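Clothing swap at Farnier Hall – your questions

2 min read

Last updated 6/30/24

What is the clothing swap?
You bring clothes which you do not wear any more, and you take home clothes which other people brought. No money changes hands for the clothes. We hold the swap in September, in the big room on the ground floor.

Do I need a ticket?
Yes. The ticket is $2 at the door and it pays for the room. Children come in free with an adult.

How many pieces can I bring?
The maximum is 20 per person. For each piece that we accept you receive one token. Please do not bring more, our sorting tables are small.

Which clothes do you accept?
Shirts, trousers, skirts, dresses, jackets and knitwear, in any size. They must be washed and without holes. We do not take underwear, swimwear or shoes. Last year we had many shoes and almost all of them stayed behind.

A button is missing. Can I still bring it?
Yes, if you sew on a new one first. The colour does not need to match perfectly. Heather Prendergast has a box of spare buttons at the Wiment Street library, ask at the desk.

How should I prepare my clothes at home?
Wash everything, let it dry fully, and empty the pockets. Then spread each piece on a bed or a table near a good light and look at the collar, the cuffs and under the arms. 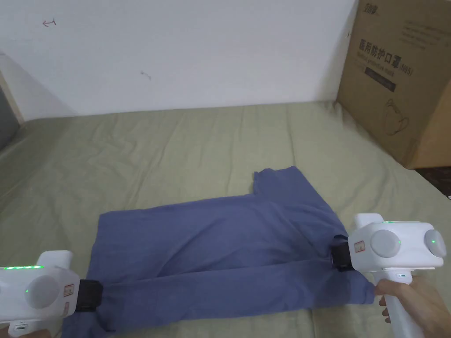
Turn it over and check the back also. Small stains are easy to miss in the evening, so I prefer to do this in the morning. Fold the clothes in a bag – hangers are not necessary, we have our own.

Can I keep my tokens for the next swap?
Yes, they stay valid. Please do not lose them, we cannot replace them.

What happens with the leftovers?
They go to the charity shop in Folport. If you want your own pieces back, tell us before closing time.

How do I get there?
Bus 49 stops in front of the hall. Parking is behind the building, from Quezada Lane.

Who can I ask if my question is not here?
Write to Shabnam Gondal through the contact form. She answers usually in a few days.

2 comments | Share

Contact | © Farnier Hall Clothing Swap | Back to top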